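Hattar Residents' Association
Minutes of the general meeting held on 21 August 2023 in the meeting room, ground floor

Present: the board, and members from 11 apartments.
Apologies were received from two members.

1. Opening and minutes of the last meeting

The chair opened the meeting and welcomed the new members from the back building. The minutes of the July meeting were read. One correction was asked: under item 4, "the north stairs" must be "the south stairs". With this correction the minutes were approved.

2. Shared laundry room

The board reported that the laundry room is used much more than last year. The booking list is often full in the evenings, and there were complaints about people who book a time and then do not come. It was discussed if a booking should be lost after a certain delay. Most members were in favor. It was decided that a booking is lost when the machine is not started within half an hour. The board will put a notice on the door.

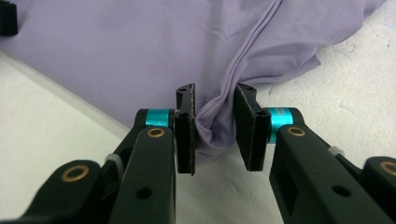 Clothes that are left in the machines were the next question. Some members take them out and put them on the floor, and this has caused bad feelings between neighbors. One member said she does not like that other people touch her laundry at all, and asked that everybody waits until the owner comes. Others answered that this is not possible when the machine is booked by the next person. A lavender piece of cloth like the one shown with these minutes is easy to recognize, but white towels and dark socks all look the same, and they are often mixed up. It was agreed that the next user may empty the machine, but must place everything on the shelf and not on the floor. The member who had objected wished it to be noted that she still does not agree.

3. Repair of the dryer

The dryer has been out of order two times since the last meeting. The company Stelance has looked at it and recommends to change the drum bearing. A second offer was received from Siltico, who would rather sell us a new machine for 3000. The board considers this too expensive for this year. A member asked if the present dryer is still under guarantee. The board answered that it is not.
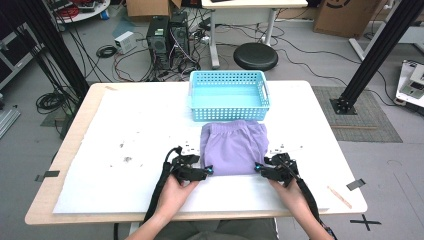

After some discussion it was voted to accept the offer from Stelance. Two members abstained. The repair should be done before the heating season, when the drying lines in the yard cannot be used so much.

4. Drying lines in the yard

Gadero has delivered the new posts, but one of them is too short and must be exchanged. Until then only the lines nearest to the bicycle shed can be used. Members are asked not to fasten lines to the fence, because the fence belongs to the neighboring property and we have received a letter regarding this.

It was also asked if bedding can hang outside overnight. The board has no objection, but takes no responsibility for it.

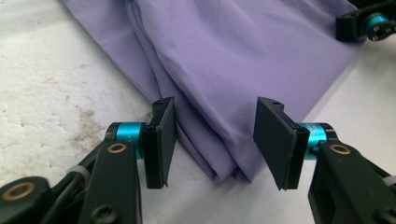
The member responsible for the garden reminded that the hedge will be cut in the first half of the autumn. The exact day will be announced on the board by the entrance, and no laundry should hang there on that morning.

5. Lost property

The box in the cellar is full again. What has not been collected within 3 weeks will be given away. One member offered to drive the things to the charity shop and was thanked.

6. Other matters

a) The light on the cellar stairs goes out too quickly. The board will ask the electrician to change the timer.

b) It was proposed to buy a second ironing board. The proposal was postponed to the next meeting, when the price is known.

c) A question about the water bill could not be answered, as the papers were not at hand. The answer will be sent together with the next invitation.

7. Closing

The next meeting will be called by the board with the usual notice. The chair thanked the members for coming and closed the meeting.

Minutes taken by the secretary of the association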